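In Defense of the Cloth
by Fiorella Santoro

When I moved to Flotthorpe I did not own a single roll of paper towel. My neighbor found this very strange. She came for coffee, some of it went on the table, and she looked left and right for the paper. I gave her a cloth. She held it by one corner and asked me, very politely, if it was a clean one.

It was clean. But I understood her question, and I have thought about it for 7 years now. I believe we have become afraid of the cloth, and I want to say something in its favor.

First I must be fair. A cloth that lives in the sink is a terrible thing. It smells, and the smell goes to the hands, and from the hands to the bread. People who grew up with such a cloth in the kitchen have good reason to buy paper. My own aunt had one, gray, always folded over the faucet, and I did not like to touch it. So I do not defend every cloth. I defend the cloth that is washed and dried after a day of work.

Last October I wrote down what our household spends on things that we use one time and throw away. I included the paper napkins for guests and the wet wipes in their plastic packets. For one year it was 409 dollars. I read the number to my husband and he thought I was reading the electric bill. For much less than this we could buy 200 good cotton cloths, and who needs 200? We have a drawer with enough for one week, and on the last day the drawer is almost empty, and this tells me to do the laundry.

The second thing I want to defend is the table where things are left out. In the magazines a table has one bowl with lemons and no one has ever eaten there. I do not know how to wipe such a table, there is no reason to wipe it. A real table has the soda from lunch, a bowl, sponges, the bin that should go back to its shelf. You move the things to the far side, you clean the near side, and then you do the opposite. My mother did it this way and she never said it was a method.

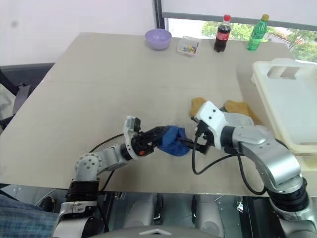 A blue cloth held taut and two tan sponge-like pieces on the table, with the bowl and the soda bottles kept at the far edge.

People tell me that a sponge does the same job. I do not agree. A sponge is for what is stuck, for dried sauce and the ring of a glass. It pushes crumbs but it does not collect them. With a cloth you can fold it, use one side, fold it again and use another, and when it is finished you shake it outside. A sponge has only two sides and one of them scratches.

I also read the letters to this page after my piece on dish racks. One reader from Rollivley wrote that washing cloths takes more water than paper. I cannot prove that he is wrong for his house. In my house the cloths go in with the towels, in a machine that would run anyway, and I do not see any extra water.

My neighbor still buys paper. She gets the big package at Subramaniam, on the corner, and I sometimes carry it up the stairs for her, because it is wide and she has a bad shoulder. But at Christmas she asked me where I found my cloths, the blue ones, and I gave her four. She keeps them ironed, in a drawer, and I am waiting for her to spill something.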